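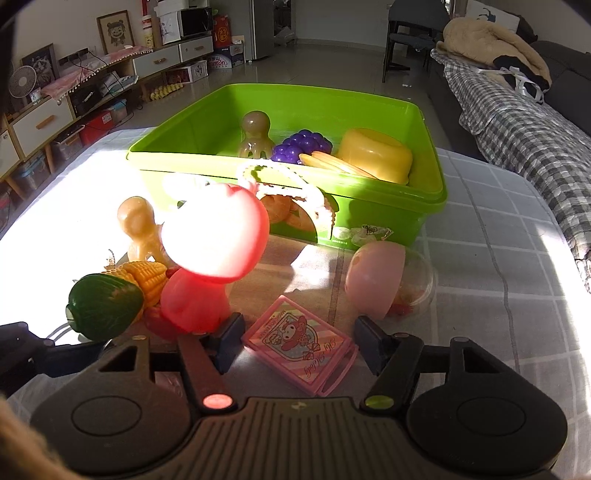 My Melody box and pink-topped capsule on the checked cloth.

Friday, morning, bench by the sink

Zerer, second go. Jar from Prolgate, batch 819, opened last week and kept in the dark cupboard with the lid taped. The leaflet says it takes yellowed white plastic "back to factory colour" in a single treatment. I have now read it four times and it still doesn't say which plastic, how yellow, or who was looking.

Test pieces are the side panels from the dead Enik radios. Same mould, same shelf life as far as we know, all gone the colour of old piano keys. Khoa cut them into strips on the bandsaw and I wrote the numbers on the backs in pencil. Washed in dish soap, rinsed, left on the rack overnight. I did the washing myself this time. Last round I'm fairly sure half of what we called improvement was forty years of kitchen grease coming off.

Groups as follows.

A - Zerer, brushed on thick, cling film over, under the lamp
B - plain hairdresser's cream peroxide, same brush, same film, under the lamp
C - water and cling film, under the lamp
D - nothing, under the lamp
E - nothing, in the drawer

Lamp on a timer, 3 hours, then wipe, rinse and look. Strips 40 cm from the bulb. I measured that with the steel rule and then somebody moved the bench, so I measured it again.

C is the one I care about. The video Vy sent round has no C. It has a grey strip before and a white strip after, in different light, and a man who seems very pleased. If wet plastic under film comes up paler with nothing on it, I would like to know before we order a tub.

11.20. First wipe. A is paler. So is B. I can't tell A from B with the numbers hidden, and neither could Khoa, who put them in order three times and gave three different orders. Vy says A is "cleaner looking". Asked her to do it blind and she picked a B. She wants it noted that she was holding a sandwich at the time. Noted.

C looks the same as D. Good, that's one doubt gone.

One strip in A has a streak down the long edge where the film lifted and the paste dried out. Very white along the streak, and chalky if you drag a fingernail over it. It doesn't rub off. I think that's surface damage and I don't think it should be counted as whitening, whatever it looks like from across the room. The leaflet mentions "a light bloom on some pieces, which polishes out". Tried polishing. It went shiny and stayed white.

12.45. Put everything back under for another 3 hours with fresh paste. Changed gloves in between. The Zerer smells of the hairdresser's cream with lemon in it, and I'll say no more than that until the strips are read properly.

Grey card is missing again. Used the back of the Âu calendar for a white reference, which is poor practice and I wouldn't accept it from anyone else. The calendar paper is bluish. Everything looks yellow next to it, including E, including my cuffs. 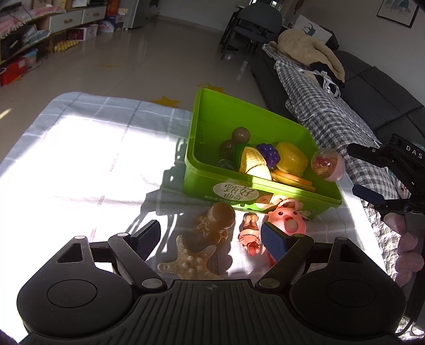
Starfish, pink pig, green box. Strong sun, hard shadows.

15.50. Second wipe. A and B both a good step paler again. C and D still no different to my eye. E in the drawer, no change, as you would hope after one day.

Did the reading with the old colour chart instead of the phone. Phone corrects itself every time you move it and I no longer believe a word it says. With the chart, north window, lamp off: A sits one chip lighter than B on two strips, one chip darker on one, level on the rest. That is a draw. The price isn't a draw. A jar of Zerer costs several times what the cream does and goes less far, it's stiffer and you end up scraping it off the brush.

Khoa's objection, written down fairly: our panels are all one plastic, and Zerer might do better on the softer stuff or on coloured parts. Possible. But then the leaflet could have said so, and the leaflet says "all plastics, 100% safe". I don't know what 100 per cent of safe would be. I do know the streaked strip isn't it.

My own objection to my own test: one day, one batch, three pairs of eyes, two of which wanted it to work. I wanted it not to, so I shouldn't be trusted either. Also the strips near the end of the row were further off the centre of the lamp than the ones in the middle and I didn't shuffle them at the second round. Should have. Shuffle next time, write the positions down BEFORE switching on.

And the thing I keep coming back to: does any of it last? People on the forum show the piece the same afternoon. Hardly any of them show it a year on, and the two I found who did had parts that had gone yellow again in a closed cupboard. So half of every group goes in the drawer and half on the north sill, labelled, and we leave them be. Vy to make a proper label this time, the last lot were on masking tape and the glue left its own brown mark.

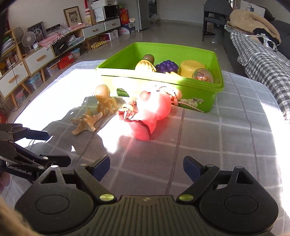 Grid-patterned tablecloth, sun across the left half.

16.30, clearing up. Weighed what is left in the jar and forgot to write the first weight down, so that's no use to anyone.

To do
- new grey card, and keep it in the chart folder
- ask Prolgate for the data sheet again (asked twice, got a brochure twice)
- bend test on the streaked strip against one from D. If it cracks early I want that at the top of the write-up
- cream peroxide, two more bottles, cheapest
- do not order the tub
- Khoa to find some coloured panels, red if there are any, and we test one offcut before anything somebody wants back

Vy still thinks A looks cleaner.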